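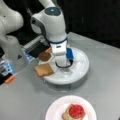

Toast and patty on the platform, tomato sandwich on the plate.

Sandwich building is my favorite first project for the Mosham robotics club! You get picking, placing and stacking, and it all fits on one table. We meet Wednesday, and a new team can have a first stack by the end of the session.

Step 1. Teach the plate first
Jog the gripper down over the plate and save that pose as PLATE. Save a second pose straight above it, then run between the two at low speed 5 times.
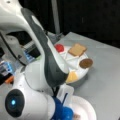 Vlasta Stojanović tells new teams to save the pose above the plate first, so there is always a safe place to back out to. Either order works – just have both before you touch the food.

Step 2. Add the ingredients
Start with bread. Flat, thin pieces like cheese need the fingers lower than you'd think, so come down in tiny moves. 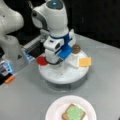 Step 3. Check the wrist camera
Open the live view and jog slowly toward your target. If the edges stay soft, back up a little and try again before you save any poses – it's so worth the extra minute!
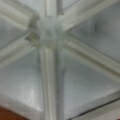 Wrist camera, very soft focus: pale ribs spreading from a hub.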